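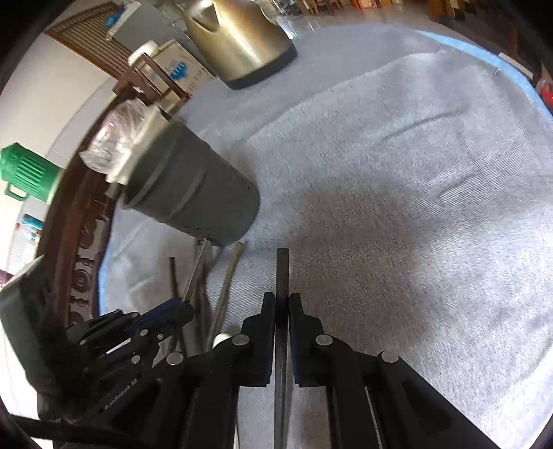
Handling Rules for Thin Objects, Second Revision

In March I circulated a first set of handling rules for operators of hand-held grippers at Okwood. Jalen Escobedo returned it with 33 comments, most of them deserved. The revised text follows, with my notes.

1. Grip. A chopstick or similar object shall be held between the inner faces of the jaws. Where the tip projects above the jaws, the operator shall keep that tip clear of the second gripper.

2. Square stock. Square-sided sticks shall be gripped on two flat faces – never on the corners. The Berholm draft permitted either, and I no longer think that is defensible.

3. Household tables. Cups, kettles and packaging already on the table may remain. The operator shall not straighten the cloth between attempts. Creases are part of the working surface and shall be entered in the session log.

4. Two grippers. When both tools are over the table, one shall be named the lead. The other yields.

5. Stopping. After 4 failed grips in succession the operator shall stop and inspect the jaw strips before resuming.

Rule 5 remains in dispute. Radonjić prefers a limit of 6, and the Skistus log, at 3679 entries, does not settle the matter. I have kept the lower number until the next review. Written objections should cite the rule number and the log entry concerned.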